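The Kallbridge Public Health Office has updated its guidance on drinking water for March. Residents of Urnholm and Tatard should read this thread in full.

Repairs to the Tatard main begin March 2, 2025, and will last 14 days. Water may look cloudy at first — run the cold tap for three minutes before use. 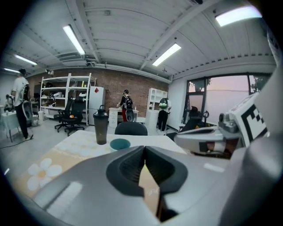
A shaker bottle and a small cup on a table.

Bottled water will be available at the Urnholm library for households without service. The limit is six bottles per household.

Notices have been mailed to 1,000 addresses.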